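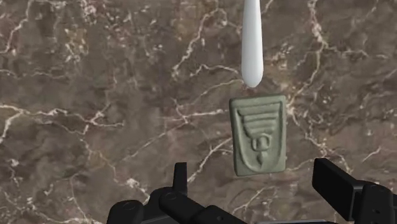

Brown marble with white veins

Olive oil ring on brown marble, any hope?

Veronika Aebischer
Hello all! We moved to Unolthorpe in August and I've already left an oil ring on the counter — a bottle sat there overnight. Dish soap did nothing. Do I call someone?

Lorenz Widmer
Oh, don't worry, mine had three of those! Mix baking soda and water into a thick paste, spread it over the ring, cover it with plastic wrap and leave it a full day. Mine needed two rounds. Please keep vinegar well away from it, it eats the polish.

Urs Tanner
Trummer charged me 53 to reseal. Fine job.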